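Potting bench makeover, finally got walls round it!

Posted in: Sheds, Corners and Workrooms

mossandtwine
Started in December and I'm so pleased with it I've been going in just to look. It's a wood-grain top with pale lavender walls and aluminium rails holding it all together. The rails are Gristeck slotted ones, 2000 mm lengths, and I cut down what I needed. I had a gap between one rail and the tabletop that kept swallowing bits, so I filled it with coloured pebbles, red, orange, yellow, blue, the lot. Best daft idea I've had in years.

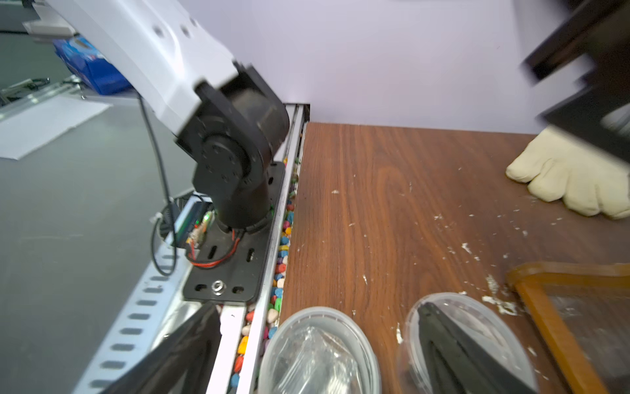

Next job is deciding where everything lives. The clear tubs are lovely for small stuff but I keep putting them down at the front and then knocking them with my elbow. Gloves end up wherever I take them off. Any ideas very welcome, I want this corner to be a joy to use and it's nearly there!

fernhill888
Oh I LOVE the pebbles. Did you glue them or are they just sitting in there?

mossandtwine
Just sitting! Poured in from a bag and pushed along with a finger.

oldgatepost
Going to be the grump. Pebbles in a channel are a dirt trap. You've got crumbs on that table already, and in a month they'll be in between the stones and you'll be picking them out with a skewer. I'd lift them out and run a strip of beading along there.

fernhill888
Disagree, beading would look so dull. Scoop them into a sieve twice a year, rinse, back in. Takes no time at all and you get to play with pebbles.

oldgatepost
Each to their own. I've got 30 feet of bench and I'm not sieving any of it.

mossandtwine
Ha, fair points both. They're staying for now. Had a go at the storage yesterday evening so have another look:

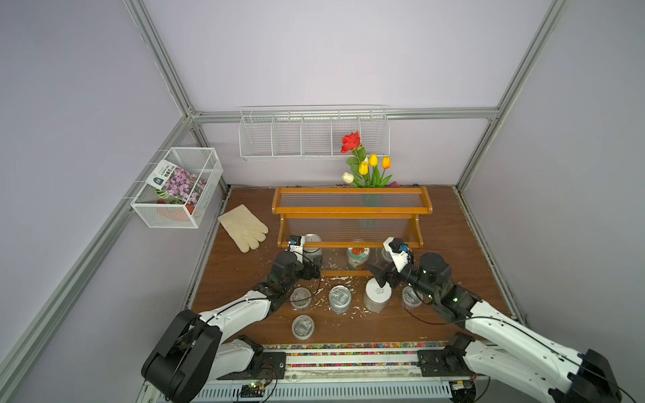
I went for baskets on the walls and left the big five-section one clear until I know what I reach for most. Seed packets are going in the side one because I can flick through them standing up. The two-tier rack is from Cleltach and I moved it three times before I was happy. Jars on the bottom, and I'm saving the top for seedlings.

tuppenny_blue
The flowers at the back make it! Red and yellow against that lavender is gorgeous. Are they real?

mossandtwine
Artificial, I'm afraid. I wanted colour all winter and I forget to water anything in a vase.

marrowfat1746
Lovely job. One thing, I'd get the seeds out of an open basket. Light and damp do them no good. I use a Friesen tin with a lid, and mine keep for years.

mossandtwine
Good shout, they could go in the tin and I'll keep a couple of the pretty packets out for show.

oldgatepost
Now that I agree with. Lidded tin, cool cupboard. Rack looks decent too, I'll give you that. Does the ribbed panel on top wipe clean?

mossandtwine
High praise! A damp cloth along the ribs does it, though compost does like to sit in the grooves. An old toothbrush sorts that out.

fernhill888
Small hook under the side basket for the gloves? Gekano do little clip ones that come off again if you change your mind.

mossandtwine
Ooh yes. Ordering some tonight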